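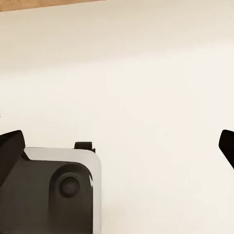 Hi all,

On Sunday someone at Hostmont wrote:
> Are we still buying the second gripper this year, or just more
> simulator time? I have 500 left in the line and need to tell
> Blackwood something.

Simulator time, please! The spare finger set is 368 before freight, and I'd sooner see the jaws open and close in the sim for another month before we order. Blackwood quoted 146 for the licence plus 70 for setup – cheaper than I'd feared. Can Nirncombe hold the freight quote until May?

Cheers from the Priturska bench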